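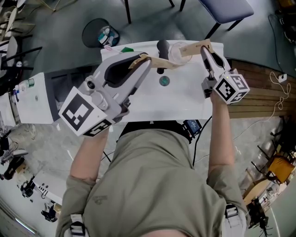 The Broltmont Puzzle, Finished at Last

28 December 2019

It's done! The big Broltmont is together on the dining table and I keep walking past it on the way to the kitchen just to look. If you've been reading since the fall you'll remember the shoebox. If you haven't, a quick catch-up.

Back in September I bought a box lot from an estate sale, mostly for two small hand-cut puzzles from Zilham that I could see through the cellophane. Under them was a shoebox tied with kitchen string, and on the lid in pencil it said "Broltmont, 1387, all here when counted." No picture, no guide, no title. I had never seen a Broltmont bigger than a few hundred pieces. They were a tiny workshop, a couple of people with a scroll saw as far as I can tell, and most of what they cut went to lending libraries where it got borrowed to death. So a large one with a promise of "all here" on the lid had me grinning the whole drive home.

I should say a word on how these are cut, because it's the reason the thing took me three months. Broltmont cut along the color lines. Where the sky stops and the roof begins, there's the saw, following the roof. You never get a piece with a bit of both on it, so all those little clues that we lean on with a modern puzzle are gone. On top of that, the insides are push-fit. Only the border locks. You nudge the table and a whole section slides apart like a dropped deck of cards (ask me how many times I rebuilt the left side of the harbor).

Yes, it's a harbor! I didn't know that until well into October. I'd sorted by color like everybody does and ended up with a giant pile of gray-green that I was sure was a forest. I spent two weeks building a forest. Then I got a run of pieces with thin cream lines on them, put them together late one night, and they were ropes. The forest was water. I laughed out loud, by myself, at the dining table, and then took the whole thing apart and turned it upside down.

After that it moved. The ships came first, three of them, and then a row of warehouses with people leaning out of the upper windows. The printing is gorgeous. There's a woman shaking out a yellow cloth who is cut as a single piece, and the cloth is another piece, and the two only touch at her fingertips. I think that's my favorite bit of cutting I have ever handled.

The figure pieces

For anyone who's new to old wooden puzzles, figure pieces are the ones cut into recognizable shapes, also called whimsies. I'd heard that Broltmont didn't do them. Well, this one has 13. There's an anchor, a teapot, a very fat bird, a key, a boot, several letters, and a little dog which I held for a while before I could bring myself to put it in. They aren't spread evenly either. Nearly all of them are in the water, and I suspect the cutter was as bored by the gray-green as I was and decided to have some fun.

Among the letters there's an S and a P. My friend Sioned Phillips is quite certain it was cut for her. I've told her that it's a good bit older than she is, but she's sticking to it.
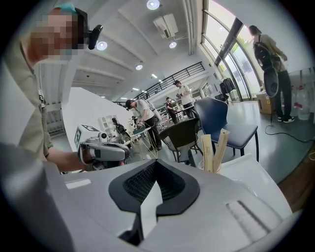
The letters matter a little, though, because cutters did sometimes sign a puzzle that way, or work in the initials of whoever ordered it. Adjoa Yakubu, who knows more than anyone I've met about the small workshops, wrote back to me with a really lovely long email. She has one other Broltmont with the same P in it, same odd little foot on the stem, and no S. So she thinks the P is the cutter and the S is the customer. She's sending me a tracing in January and I'm going to lay it right over mine. I can't wait!

So is it all there? Almost. I'm missing one piece, and of course it's in the dullest part of the sky. I've been through the shoebox, the vacuum cleaner bag, the couch, the cuffs of my pants and the cat's bed. My guess is it was gone long before I came along and the pencil note was written by an optimist. The hole is roughly the shape of a lima bean. One neighboring piece had also lost a knob, and somebody had glued a new one on and painted it, very neatly, in a blue that's just a hair too bright.

Should I get a replacement cut? I go back and forth on this. I had 8 comments under the last post and they were split right down the middle. Obed Dramani was firmly against, and made the point that a gap tells the next owner something true about the puzzle. Dela Tetteh said life is short and sky should have no holes in it. I've had replacement pieces made before, by Rok Hoxha, for my Drerngate windmill, and his color matching is so good that I had to write the date on the back to be able to find the thing again. I'm leaning toward asking him. The piece would be marked on the back, the box would get a note, and if I ever change my mind it lifts straight out.

Some things I'd do differently with another big push-fit

Build on boards. I did the first half straight on the tablecloth, which is madness. Once I switched to foam board I could slide finished sections around and the ropes stopped traveling.

Don't sort by color first. With color-line cutting I got a lot further when I sorted by the texture of the printing. Brickwork, ripples, cloth and cloud all look different up close even when they're the same brown.

Photograph every evening. When the left side went for the third time I had it back in under an hour, just from my phone.

Get a good lamp and put it low, off to the side. You see the saw marks on the edges that way, and two pieces that came off the same stroke will show it.

What's next

I want to leave the harbor up through New Year's so my sister's family can see it, and we'll be eating on our laps until then. Nobody here has complained yet. After that it goes back into a proper box, with a label and a print of the finished picture glued inside the lid, so whoever has it after me won't have to build a forest.

And then there's the Odoi! I haven't said much about it, but a reader offered me a swap and I now have a set of 7 small Odoi puzzles in their original sleeves, all street markets, all under a hundred pieces. I've let myself open one. It smells like old cupboards and the cutting is so fine you can see daylight through almost none of it. I'll do one a week and post them as I go.

If any of you have a Broltmont of any size, please look for a P in it and write to me. Even a blurry photo would make my day.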